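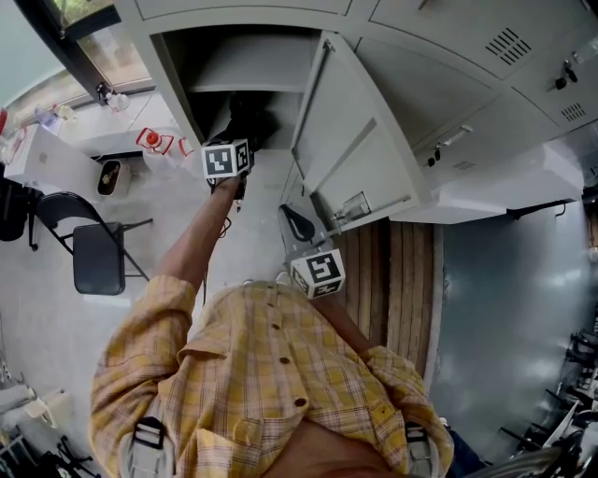

*손에 든 그리퍼로 회색 금속 사물함 칸을 다루는 작업자. 흰 큐브에 마커가 인쇄돼 있다.*

**클러케테오, 로봇 학습용 '문 여닫기' 시연 수집 나서**

로봇에게 사물함 사용법을 가르치는 일은 사람이 사물함을 지겹도록 쓰는 데서 시작된다. 로봇 학습 데이터 업체 클러케테오(Clerketeo)는 4월부터 필리핀 카바나투안 작업장에서 양손 조작 시연을 모으고 있다. 작업자는 어깨끈이 달린 장비를 메고 양손에 그리퍼를 하나씩 든 채 문을 열고, 칸 안으로 집게를 넣고, 다시 문을 닫는다. 그리고 처음부터 또 한다.

회사에 따르면 현재 작업자는 18명이며, 한 번에 30분씩 시연하고 교대한다. 한 교대에서 나오는 시연은 40건이 넘는다. 손가락을 쓰면 금방 끝날 일이지만 손가락은 금지다. 로봇에게 없는 부위로 문을 열어 봐야 배울 것이 없다는 이유에서다.

모인 기록은 협력사 코브게이트(Kovgate)로 넘어가 조작 모델 '지스타노(Zistano)'의 학습에 쓰인다. 코브게이트는 매끄러운 시연만 골라 쓰지는 않겠다고 밝혔다. 걸쇠를 한 번 놓쳤다가 다시 잡은 기록도 남긴다. 덕분에 작업자들은 실수를 해도 자료가 되는 드문 직장을 얻었다. 다만 문을 연 채 자리를 뜨면 그 회차는 폐기된다.

지스타노의 현재 실력에 대해 코브게이트는 "문을 여는 쪽이 닫는 쪽보다 낫다"고만 답했다. 두 회사는 2개월 뒤 서랍 시연을 추가할 예정이다.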